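Our old Turkel and the winter he stopped eating

Many of you asked me at the last walk how it goes with Turkel, so I promised Rosalie that I would write it down for the newsletter. I am not a quick writer, and English is my third language, so please be patient with me.

For those who are new: Turkel is my dog, a brown mixed breed with one ear that stands and one that hangs. He came to me from the shelter in Tisside when he was already an adult. The papers said he was four, the vet said more like six. We agreed on five, and this makes him 15 now. He weighs 10 kilos when he is well. Remember this number, it comes back.

In February he left his breakfast. For most dogs this is a small thing, but Turkel has never left a breakfast in his life. He has eaten breakfast with a bandaged foot, and on the morning we moved house he ate it on the sidewalk between the boxes. So I stood in the kitchen with the full bowl in my hand and I did not like it.

In the evening he ate a little, slowly, with his head turned to one side. The next morning, nothing again. I did what one should not do, and I began to offer him other things. First chicken, then rice with chicken, then the soft cheese that Riet Coppens gives to her spaniels. He took the cheese very politely from my fingers and put it down on the floor.

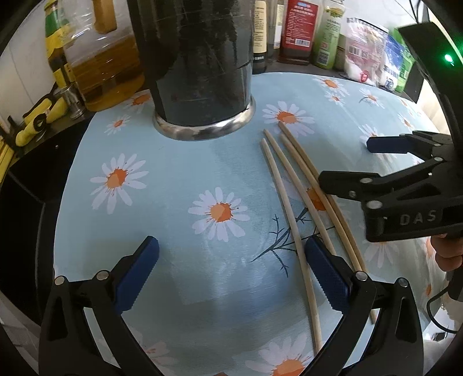
Chopsticks on the daisy tablecloth.

I called Dr. Hoekstra's office and they gave me a time that same afternoon. Bram Hoekstra has known Turkel from the beginning, and he always sits on the floor with him first and talks about nothing before he touches him. When he lifted the lip on the left side, Turkel gave a sound that I had not heard before. It was not a growl. It was very short and high, and then he looked at me as if he was ashamed of it.

One of the big teeth in the back had a crack in it, going up under the gum. You could not see it from the front at all. The gum was swollen, and there was a smell, which I had noticed for some weeks and had explained to myself as "old dog." I am writing this sentence on purpose, so that you will go home and smell your dog's mouth tonight. Dr. Hoekstra was kind about it, but I felt terrible in the car.

He had by then lost more than a kilo. On a dog of his size this is a lot, and I had not seen it under the winter coat. Wayne Marsden, who walks with us most weeks, told me later that he had noticed Turkel was thinner but did not want to say something rude.

The tooth had to come out. Now came the part I was afraid of, and I think many of you with old dogs know it. Is he too old for the anesthesia? I asked this question perhaps five times, in different words, hoping for a different answer. They took blood first, to look at the kidneys and the liver, and they listened to his heart for a long time. There was a small murmur. Dr. Hoekstra said that he would do it if it was his own dog, and that waiting would also be a risk, only a slower one. I went home and talked about it with my sister until late, and in the morning I called and said yes.

I brought him at eight o'clock. He walked in by himself. I went to the bakery across the street and ordered a coffee, and I did not drink it. Then I walked to the canal and back, and then I did it again. When the phone finally rang it was the assistant, and she said first "he is awake" and only after that her name. I am still grateful for the order in which she said these things.

They had taken out two teeth in the end. The neighbor of the cracked one was loose also. The bill was 317 for the operation with the blood test, and the medicine came on top of that. I mention it because Riet asked me to. She thinks people put off the dentist because they imagine it costs much more, or much less, and then are shocked. Prices are different everywhere, so please ask for yours before.
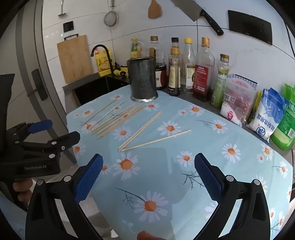

AT HOME

The first two nights I slept on the couch next to his basket. He was confused from the medicine and he wanted to stand up and lie down and stand up again. He cried a little around three in the morning, and I put my hand on his side and left it there, and that seemed to be enough.

Food had to be soft for up to two weeks. I mashed everything with warm water until it was like porridge. I made it a little thinner than they told me, and gave four small meals instead of two big ones. The pain medicine I gave always after a meal and never before, as it was written on the box. He had to wear the big plastic collar only one night, thank goodness, because he walked with it into every door in the house.

On the fourth morning I heard a noise in the kitchen. It was the bowl, which is metal, being pushed over the tiles. He had finished and was pushing it to the cupboard where I keep the bag – this is his old trick and he had not done it for weeks. I sat down on the step and cried, and he came to see if I had something to eat.

He is now back at 9.8 kilos. Dr. Hoekstra looked in his mouth again and was content. The murmur we will follow, with a check every half year. He sleeps more than before and he does not like the stairs in the evening, so I carry him up, and he accepts this with a certain dignity.

A few things I would like to pass on. If your dog turns the head while chewing, or drops food and picks it up again, have somebody look in the mouth. Weigh your dog at home. I stand on the scale with him and then without him, and I write both numbers on the calendar. In the morning I am 54 kilos, if anyone wants to check my arithmetic. And if you walk with a friend whose dog is getting thin, please say it. Wayne has now promised me that he will be rude.

I want to thank Toon Van Wijk, who drove us both ways because I did not trust my hands on the wheel that day, and Rosalie Zwahlen, who left soup at my door and did not ring the bell. Turkel and I are walking again, only the short round for the moment, by the pond and back along the school. We go slowly. If you see us there you are welcome to walk with us, and he likes to be scratched under the ear that hangs.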